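Flollance Home > Two-Arm Cells > Care and Spares

Flestach Finger Care Kit
For two-arm tabletop cells with soft-faced grippers

$78.00
In stock at Gatutside
Usually leaves the warehouse in 3 working days

A two-arm cell is a large amount of metal, motor and cable whose entire opinion of the world comes through a few bits of rubber. The arms get the admiration. The rubber gets the mugs, the plates, the forks and whatever else you have decided is a reasonable day's work, and it wears out first.

The Flestach kit covers the end of the arm, from the wrist housing out. It has what you need to re-face both grippers, check the mounts and put the cables back where they belong.
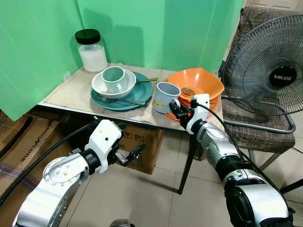
Crockery is harder on fingers than people expect. Glaze is slippery, rims are narrow, and a handle puts all the load on one small patch of rubber. A cell on dish work will want new faces well before one that moves cardboard, and it will let you know by dropping something you liked.

In the box
Finger faces, left and right, for two grippers
Mount screws (18, including spares for the ones that roll under the cabinet)
Hex driver
Reusable cable ties
Wipes
Fitting card, in a type size you can read

Fits
Flollance two-arm cells with the white wrist housing. It doesn't fit suction heads. We have had letters about this.

Looking after the cell between changes

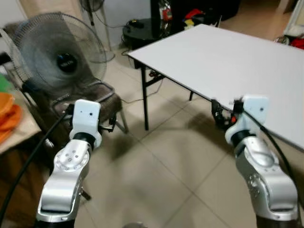
Notes by the Oyelaran service bench, revised August

Most of what comes back to the bench as a "gripper fault" is a cable fault in a good disguise. The cable needs enough slack to let the wrist turn all the way and not so much that it catches on the furniture. Run each arm slowly through its full travel with the gripper open, and watch the cable the whole time. If it goes tight anywhere, loosen the nearest tie and start over.

Then do the wrist mounts. Snug is plenty. Somebody always reaches for the long-handled driver, and we always sell that somebody a new bracket.

Wipe the faces with a barely damp cloth at the end of each session. Skip the solvents, the dish soap and the miracle spray from under the sink. Sugar and salt are worth chasing out of the texture, as both hold on like relatives after a long weekend.
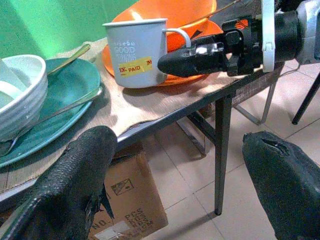
Can I keep running with a nick in the rubber?
For a while, if the nick is clear of the part that does the gripping. Once it reaches the contact patch the grip shifts from one pick to the next, and you'll lose an afternoon recalibrating a perfectly good arm. Replace both faces on that gripper together, or one side will hold harder than the other.

Fitting
1. Park both arms clear of the table and switch off at the wall. The stop button is a lovely button, but it doesn't count.
2. Back out the finger screws and put them in a dish.
3. Peel off the old face and clean the metal underneath.
4. Seat the new face and tighten evenly. Leave it 10 minutes.
5. Power up, then open and close the gripper on nothing.
6. Try it at low speed on a cup you don't care about.

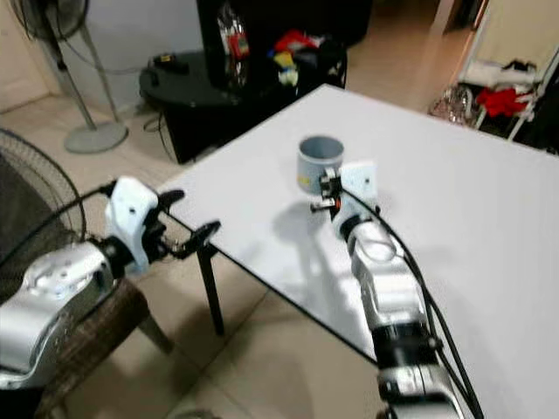 Returns and warranty

Unopened kits can come back to Gatutside for a refund. Opened kits can come back if something is missing or the colour of the rubber offends you, though only the first gets you any money. Faces are a wear part and aren't covered once fitted. Brackets are covered, long-handled drivers excepted.

Often ordered with this
Flestach cable guide, pair
Flestach spare mount screws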